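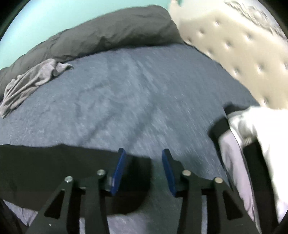 Hongmei Du says the night bus to Farumero is a mistake and I should take the early train and pay the difference. She left that as a comment under yesterday's entry, along with the fare, which is 121 against my 7. She has done the trip both ways and got no sleep on the bus.

Journal > Walking > October

Previous entry Next entry Archive Contact

Spent the morning on the route again. The old plan had me starting at Sunden and walking north, but the ferry there stops running at the end of the month and I don't trust the last sailing. So now I start at Dekker and go the other way. It puts the long climb on the second day, when my legs are usually at their worst.

Went through the map after lunch with a pencil. The pass is marked at 664 meters on the new sheet. My old one has a different number, and the path crosses the stream in a different place too. I'll go by the new one. Copied the crossing onto the old sheet anyway – it folds better.

Slept badly. Woke at four and lay there working out how much bread to carry. Two loaves is too many. One is not enough if the shop in Druketti is closed, and last year it was closed both times I passed.

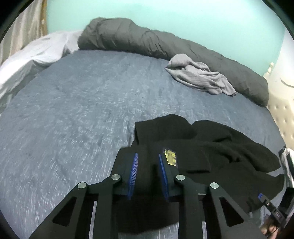

Is there water on the far side of the pass? There is a spring below the second gate, but it runs thin in fall, so I'll fill both bottles before the climb.

Wrote to the hostel in Druketti and asked for a bottom bunk. They wrote back within the hour and said bunks go to whoever arrives first. Fair enough. If I leave Dekker by six I should be down before dark, even with a long stop at the top.

Boots need new laces. The left one has been knotted in two places since spring. Also need a bulb for the small flashlight, stamps, and something for the blister on my heel, which has nearly closed up.

Rain from three o'clock on. Made soup with the last of the leeks. Moved 259 from savings to cover the hostels and whichever ticket I end up buying. I still think the bus is fine, but I looked up the train times and wrote them on the back of the map. The first one leaves at 5:40.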